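August 2021

Tuesday. Up at six and cut fabric before it got hot. I am doing the big quilt in strips this time instead of squares, and it needs 230 of them. I had the last of the medium blues done by breakfast. My wrist is sore from the rotary cutter and I changed the blade too late again. The last dozen strips have little uncut threads every inch or so where the old one skipped, and I had to go back over them with scissors.

Drove to Hamum after that for thread and batting. Chrysikopoulos had the cotton batting but only in the crib size, so I ordered the queen and they say it will be in by the end of next week. I was tempted by the polyester one they had on the shelf and left it there. The last quilt I made with polyester slid around inside the layers no matter how many pins I put in, and it was too warm for anybody to use past April. Bought two spools of the gray piecing thread and a packet of needles. They were playing the radio loud and the cutting table had a line, so I didn't look at the remnants, though I wanted to.

Home by noon. Ate a tomato sandwich standing up. The tomatoes are all coming in at once and I will have to deal with them by Thursday whether I feel like it or not.

Started sewing around one. The Tirken was skipping stitches again on the first seam. I took the plate off and cleaned out a wad of lint as big as a lima bean, put in a new needle, and it ran fine for the rest of the day. I should do that every time I start a new top and I never do. Chain-pieced for two hours. Pressed everything toward the dark side. My seams are coming out a hair too wide, so ten strips sewn together measure almost half an inch short of what they should. I moved the tape on the machine bed over a thread's width and the next set was right. I am not going to rip out the first set. I'll put it at the bottom and trim the others to match if it comes to that.

The plan is 21 rows, running dark at the bottom and lighter going up, but with the rows offset so the colors bend as they go across. On graph paper it looked good. On the bed it looks like stairs. I laid out the first few rows after supper and moved them back and forth for most of an hour. The offset is too even. If I shift one row by three inches, the next by one, and the next by four, the eye stops finding the steps. I wrote the shifts down on the graph paper in pencil so I don't lose them.

The entry form for the Udumthorpe fair came in the mail. Bed quilts have to be dropped off the morning before, finished and with a hanging sleeve sewn on. I won't make it with this one unless the batting comes early. I could put in the old brown one, but it has been washed so many times the binding is going at one corner. Left the form on the refrigerator.

Rained a little at eight, enough to wet the steps. Closed the back windows.

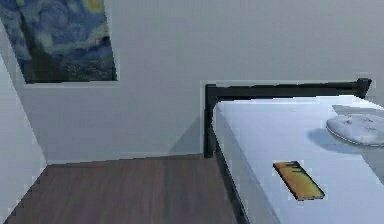 Still have not settled the light colors for the quilt. I have plenty of navy and deep blue and not much to set against them. White looked harsh when I tried it next to the medium blues, and the cream looked dirty. What I keep coming back to is the starry night picture, the one hung high on the gray wall with no frame around it, where the yellow is pale and comes only in small patches, and the one long swirl through the middle is closer to white. So I think pale yellow, a little of it, near the top, with a yellowish white running on the slant across the middle rows. The nearly black pieces can go in the lower left corner. I have a pale yellow sheet in the closet that might do if the weave isn't too tight to quilt through. Will wash a piece tomorrow and see if it shrinks. Need to buy bobbins.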